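Ticket 73: Bin cell, arm stops short over front bin
Status: Open, waiting on part
Opened by: Emiliano Sepúlveda
Assigned to: Erzsébet Hegedűs
Cell: Primell bench, KUKA arm, two gray bins

Emiliano Sepúlveda, opening note
Hi Erzsébet, sorry to land this on you right before the weekend. The arm has started giving up on its way down into the front bin. It gets nearly to the floor, the controller throws the contact force warning, and it backs out to the home pose with nothing in the fingers. Rear bin is fine, or at least it was fine for the whole of the morning run. I restarted the controller (twice, because I didn't quite believe the first time) and reloaded the bin calibration from July, and it behaved for a while and then went right back to its old tricks. Thanks a million for looking!

Erzsébet Hegedűs
No trouble at all, I was in the lab anyway. Before I go poking at things, could you tell me if the stops happen all over the bin or mostly in one part of it? And did anyone move the table or the clamp this week? I ask because the last time we had this warning it was a bin that had crept over a hair, and I spent a whole afternoon inside the gripper before I thought to get out the tape measure.

Emiliano Sepúlveda
Mostly the right half, now that you mention it. On the left it picks quite happily. Kristóf had the bins off to vacuum underneath and put them back against the wood strip, and he says he clamped up the corner the same as before. I believe him, he's more careful than I am.

Erzsébet Hegedűs
Okay, here's where I got to today. It's long, so get a coffee.

First I checked the bins against the calibration. Jogged the arm to the four taught corners of the front bin at slow speed. Left side, both corners good. Right side, the near corner was high by 2 mm, so the bin floor is sitting up a little there. I loosened the clamp, lifted the bin, wiped the table under it (there was a crumb of old tape stuck to the wood, which I'd guess was our culprit), set everything back down and clamped it again. Re-taught all four corners and saved them as a new set, so your July file is still there if you want to compare.

Then I ran 20 picks with soft foam blocks. Better, but it still stopped short on a few of them, always with the wrist turned toward the right wall. That got me looking at the hose. With the wrist in that position the loop has to travel a long way around, and I could feel it tugging when I moved the joint by hand in the reduced mode. A tug like that goes straight into the force reading, and the controller can't tell it from a finger touching the floor. I gave it a bit more slack at the upper tie and the reading at rest dropped nicely.

After that I put the ordinary objects back in and parked the arm over the right side, fingers empty, to watch the numbers while it held still. 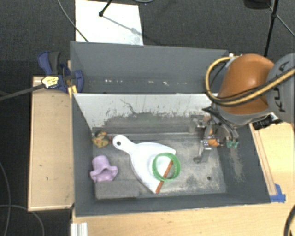
Front bin with dustpan, green ring and the other test objects in; gripper empty, right side.

Holding still it was steady, so I don't think the sensor itself is going bad, and I'm glad, because those take forever to get. What I'm less happy with is the hose. The new slack cured the tugging but I don't love how much of it is now free to wander, and I'd like a proper guide on the arm so that it goes around the same way every time. I've asked Emerson to order one of the Flotex ones, the small size.

While I was in there I also noticed how scraped the far wall of the front bin has gotten. There's a thin dark line running down near the middle of it that could be a crack. I haven't had the bin out to look at it from behind, so please don't take that as gospel, but could somebody run a fingernail over it next time the bins are off?

Emerson Medeiros
Guide is ordered through Dalgleish. I got two while I was at it so we have one on the shelf. They said early next week but you know how they are.

Emiliano Sepúlveda
You're a star, Erzsébet. Is it all right to run over the weekend, or should I leave it parked? We still owe Benedek the rest of his 2000 picks and I would love to get a chunk done on Saturday.

Erzsébet Hegedűs
Run it, but keep the speed at the lower setting and please stay in the room with it. If the warning comes back, jot down the wrist angle before you clear it, since the log only keeps the last one. And leave the force limit where it is! I know it's tempting. Keeping this open until the guide is on and I've done another set with the foam blocks.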